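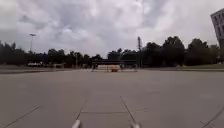 Big sky, big slabs, and a line of trees a very long way off.

Mar 1, 2019

I have been meaning to write about the old airfield for months, and every time I sat down to do it I ended up going there instead, which I suppose tells you most of what you need to know. But it's the first of March, I've got a pot of tea and the whole evening, so I'm going to have a go.

For those who haven't been (most of you, judging by the emails), Skalport is what's left of a small airfield on the flat land past Foley. The hangars went before I was born. What remains is the concrete, acres and acres of it, laid in great square slabs with dark joints between them, and then trees. No benches, no café, no sign telling you which birds to look out for. My sister came once and asked me where the thing was that we'd come to see. I said she was standing on it!

I love it. I love it in a way I find quite hard to explain to people who like hills.

Part of it is the sky. In town I see the sky in strips, over the bins and between the chimneys, and I never really take in what it's doing. Out on the slabs you get the lot. On a heavy grey day it's better still, and I will argue this with anybody. Blue sky is lovely but it's just blue, isn't it, all the way across. A proper overcast has so much going on in it. There are thick dark lumps sitting over one side, and layers sliding under other layers, and then a paler bit low down over the trees where you think it might be brightening up. (It rarely is. Take a coat.)

I've started trying to learn the names of clouds and I'm getting nowhere. Ákos Bozsik, who some of you will remember from my post about the allotment shed, lent me a book with very good plates, and I can match nothing in it to anything over my head. I stand there flicking between two pages saying "well, it's a bit of both". He tells me that's the correct answer more often than not. I've decided to believe him.

The other part is the ground, and I realise this is where I may lose a few of you. I've become very fond of concrete. From the road it looks like one dull grey sheet, but once you're walking on it you start to see blotches and faint stains, paler bits, and places where one slab has weathered a touch differently from the slab next door. The joints are the best of it. They run off ahead of you in long lines, all pulling together towards the same spot on the horizon, exactly like the drawings we did at school with a ruler and a dot in the middle of the page. I was terrible at those. My houses always looked as though they were falling off a cliff. I wish someone had brought our class out here for an afternoon, because I'd have got it in ten seconds.

Arif Ekanayake used to pour floors for a living and he put me right on the joints. I'd always thought they were there because you can only lay so much concrete in a day. There's some truth in that, he says, but the stuff also swells and shrinks with the weather, and if you don't give it somewhere to move it'll find somewhere for itself. So you leave a gap and fill it with something soft. He was very keen on this subject. We were supposed to be having lunch and he drew me a cross-section on the back of the menu, with arrows, and I've still got it on the fridge.

Anyway, how to walk there, because I do get asked.

Park at the Foley end, in the lay-by past the water tower. Don't try the farm gate, it's somebody's actual gate and they need it. From the lay-by there's a track, muddy in patches until well into spring, and then quite suddenly you come out of the hedge and it all opens up. I've done it 80 times if I've done it once and I still say "oh!" out loud. Then pick a joint and follow it. That's my whole method. You'd think it would be dull, walking in a straight line across a flat surface towards some trees, but it does something very nice to your head. There's nothing to trip over and nowhere to turn off. You can look up for as long as you like.

The trees don't get any nearer for ages. That's the funny bit. You walk and walk and they stay a dark smudge along the bottom of the sky, and you begin to wonder if you're moving at all, and then you notice you can pick out single trunks and you've nearly arrived. It took me 13 minutes on my fastest go, though I was being rained on and had a reason to hurry. I'd allow a good bit longer with a flask.

A word about the wind. There's nothing to stop it. I wore a bobble hat there in May once and was glad of it. Gloves as well, if you want to take photographs or hold a cup. Ecaterina Toma came with me in January wearing what she called her sensible scarf and spent most of the walk with it blowing straight out behind her like something on a mast. She's been back twice since, with a zip-up neck thing, and now she sends me the forecast on Thursday nights with no message attached. I take that as an invitation.

And do go in different weather if you can! After rain the joints go almost black and puddles turn up in all the low corners, so you find out that your perfectly flat airfield is full of dips. In a frost it sparkles and is a bit treacherous, I'd go gently. In high summer it throws the heat back up at you and the far end wobbles. My favourite is still a plain, dry, cloudy day with no sun and no shadows, when the ground and the sky are nearly the same colour and the trees are the only thing keeping the two of them apart. It's very quiet, that kind of day. You can hear your own boots.

I did try painting it. I bought a small tin of watercolours and a pad and sat down on my folded coat full of confidence, thinking, well, it's mostly grey, how hard can it be. Oh dear. You would not believe how many greys there are. I mixed one for the slabs and it was too blue, then one for the clouds and it was too brown, and by the time I'd got something halfway decent the clouds had moved along and become something else. Apinya Sangkhawat, who teaches the Monday class, had a look at the results and told me kindly that the trees were good. She also told me to leave more white paper showing, stop fiddling with the sky once it's down, and make the near slabs darker than the far ones, as they do get paler and smoother with distance. I'd been staring at it for two years and hadn't noticed! Of course now I can't stop noticing it. I did it in the supermarket car park on Tuesday.

So that's my project for March. One small painting a week, same spot, whatever the weather's up to. I'll put the better ones on here and quietly lose the rest.

If anybody fancies coming along, I'm going on Sunday morning, and I'll be at the lay-by at ten with more shortbread than I can reasonably eat. Dogs are welcome, kites very welcome indeed. Leave a comment underneath or drop me a line in the usual way, and if you happen to know what those long, ridged, rolled-up looking clouds are called, please, please tell me before I have to ask Ákos again.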